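Chapter 9
Seeding and the Draw

Every knockout event has to settle one question before play starts: who meets whom, and when. A random draw treats all entrants alike, but it can send the two strongest out to meet in the first round. Seeding is the usual way to prevent this. Organizers rank the entrants and place the top names in separate parts of the bracket.

Consider the Siltgate Open, a badminton event with 658 entries across all divisions. Its director, Nuwan Seneviratne, seeds only a small share of the players. The rest are drawn by lot. Players ranked first and second go to opposite ends of the bracket and can meet only in the final. Players ranked third and fourth are drawn into the remaining quarters.
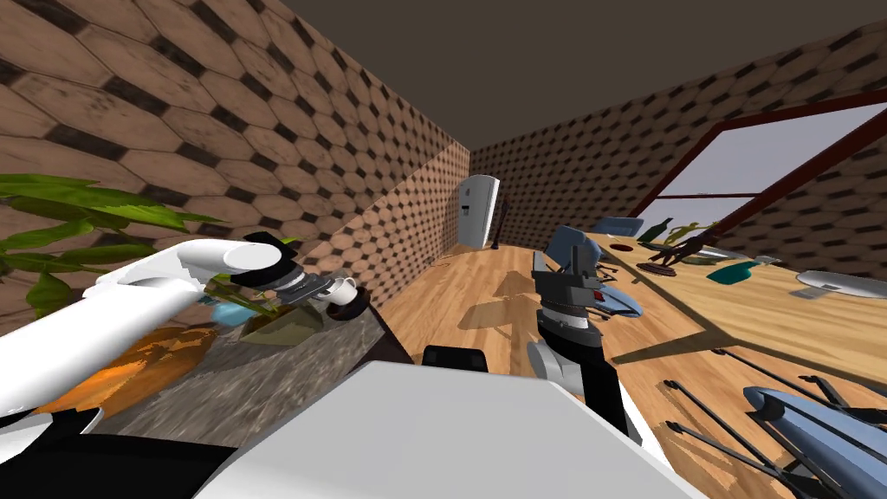
Figure 9.1 Simulated robot arm holding a small white cup over a stone-textured counter.

The ranking itself is where most disputes begin. Some events use results from the past year. Others use a points table that drops old scores after a set time. At the Nandora Cup, a title is worth 2,000 points, and those points expire the following May. A player who misses a season through injury can return unseeded and face a top seed in the opening round. Both players may feel hard done by.

Rizwan Saha studied the draws of the Roltley League over 20 seasons. He found that complaints rose when the ranking method was published after the entry deadline. The method mattered less than the timing.

This chapter covers three topics. Section 9.1 explains how brackets are built and how byes are assigned. Section 9.2 compares ranking systems. Section 9.3 looks at appeals, using the Munshi Trophy as a case study. You will need the probability rules from Chapter 4.

Key terms: bracket, bye, draw, protected ranking, seed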